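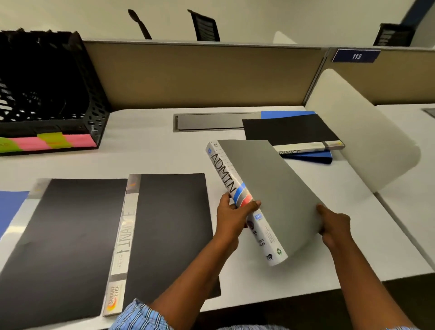 The ADMIN binder held over the desk, with FINANCE binders lying flat.

Pinport is a filing robot built by Celari, a single arm on a wheeled base that puts binders and folders into desktop racks. I look after the one in the Villanueva office, so most of what I know comes from setting it up over and over again! The rest comes from Ismael Batista, who wrote the first setup notes in April and still answers my messages.

Background

The unit started out in the Cetuvine storeroom, where it worked with identical boxes and (I'm told) behaved beautifully. Office supplies are a lot harder on it. Binders have glossy spines, folders sag, and every department labels things its own way. The arm reads the label first and picks a slot second, so big marker letters suit it very well and thin ones can give it fits.

Setup

Before the base is rolled in, the desk gets laid out by hand. Binders go down flat with the spine labels clear, and I pull folders out from under them if I want those picked separately. Then the base is parked, the wheel brakes go on, and the arm touches four taught points, two on the desk and two on the rack. If any point is off by more than 20 mm it refuses to start, and you park it again. My record is three tries, on a morning I'd rather forget.
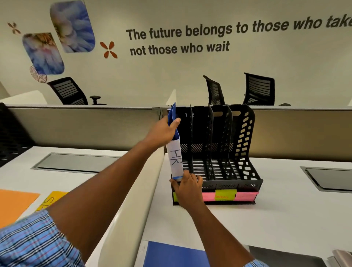

Slot teaching is the part I like best, and it has to be redone whenever a rack gets moved. You file one item yourself, slowly, and note how it goes in before entering the approach angle on the tablet. Folders are the ones to watch. A blue HR folder will bend and curl above the rim while you're still pushing its bottom edge into the first slot, and a gripper holding it that high has very little control over the lower end. I enter a lower grip point for anything without a stiff cover.

Upkeep

The finger pads get wiped daily and swapped after 1000 picks. Ours was at 246 when I last reset the counter by mistake, so I now keep a paper tally too. The wrist bolts want checking at every pad change, and the camera window takes a dry cloth only. Spare pads come in bags of 34, and the open bag lives in the drawer under the charger.

Last edited Sep 1, 2024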